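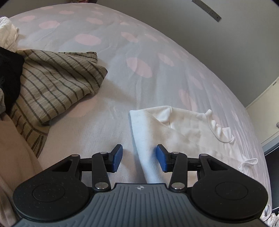 Chapter 10: When the Grip Goes Wrong

Most of us have, at some point, closed a drawer on a sleeve. You push, the drawer stops a little short, and before you have properly thought about it you have eased off and gone looking for the trouble. It is a small thing, and we do it so easily that it hardly seems worth a sentence in a textbook, let alone the start of a chapter. But the fault I should like to begin with is very nearly that one, and it kept three sensible people busy for most of a August.

The folding trials at Trenley had been going nicely. Hongjun Dai and Yulan Shen had a two-fingered gripper picking up shirts and blouses by the edge, and the log showed 1,245 lifts with hardly a complaint. Then a blouse with a ruffled collar came up with a tear along the neckline seam. The log called it a good lift. So did the next one, which tore a cuff – and it was only then that Bevan Donnelly, who looked after safety for the trials, asked everybody to stop and make a cup of tea.

What had happened, once they had pieced it together, was quite ordinary. A plain folded edge is kind to a gripper: it sits between the pads, the fingers close, and the force rises in a smooth and predictable way. A ruffle or a gathered cuff is several layers in one place and a single layer just beside it. The fingers met the thick part, the controller read this as a firm hold, and the arm lifted at full speed while the thin cloth next to it took all the strain. Worse, the limit that ought to have halted the arm had been raised in the spring, to stop it tripping on heavy towels, and had never been put back.

No one was hurt, I am glad to say. Still, a limit that lets a seam tear may also let a finger be pinched, and Donnelly wrote the matter up as a safety fault from the first page.

We shall come back to the Trenley blouse several times. In section 10.1 we look at how a gripper judges that it is holding something, and at the ways it can be fooled. Section 10.2 deals with force limits and who should be allowed to change them, and section 10.3 with writing a fault report that a stranger can follow. Before you read on, do find an old shirt and lift it slowly by the cuff, then by the hem, and notice where the cloth pulls.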